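4. Comparing two grippers in the simulated kitchen

Read section 3 first. You should already have the Corkport scene loading without errors and at least one gripper model attached to the arm. The steps below assume you want to compare the Bravach and Lilix fingers on the same counter layout.

The Solanki controller ships with a "recommended" profile for each gripper. Treat both with suspicion. They were tuned by different people, and the one that looks better out of the box may just have had more attention.

1. Load the counter layout with the two bottles standing close together near the back and the can off by itself. Don't tidy the bottles apart. A gripper that can only pick up things with clear space on every side hasn't told you much.

2. Set the random seed to 3154. Write it in the run log.

3. Attach the Bravach fingers and turn off the recommended profile. Set the closing speed and force limit by hand, then save them under a plain name.

4. Run 14 attempts on the can, then 14 on the green bottle.

5. Swap to the Lilix fingers. Load the settings you saved in step 3, reset the seed and repeat step 4.

6. Only now turn the recommended profiles back on, and run the whole lot again for both.

Note: The results panel gives a single "grasp quality" score. We have never found out what goes into it. Count an attempt as good if the object leaves the counter and stays in the fingers for nine seconds. Count everything else as a miss, including the ones the panel colours green.

Note: If the neighbouring bottle moves at all, mark it in the log, even when the pick itself worked. Thabiso Jacobs found that this column separated the grippers better than the success rate did.

Caution: Friction values in the simulator are guesses. The default makes glass and plastic behave much the same, and that flatters any hard, flat fingertip. Don't quote a result from this section as if it came from a real arm.

Caution: Restart the controller between grippers. Build 1915 keeps the old finger length in memory after a swap, and your first few attempts will land short.

7. Before you trust a high score, replay three of the good attempts at quarter speed. Stop each one as the gripper comes in beside the bottles, and check that no finger passes through an object.
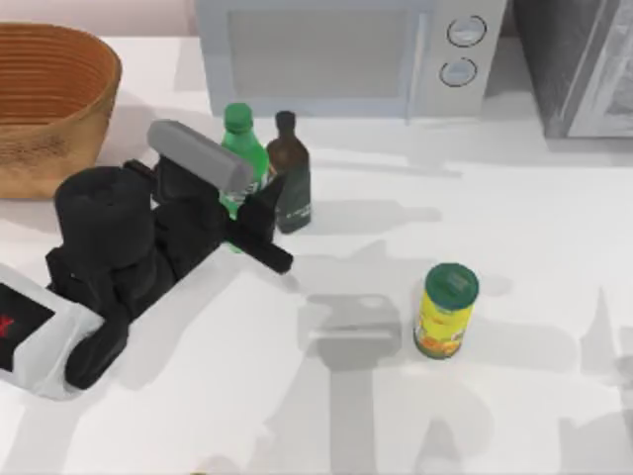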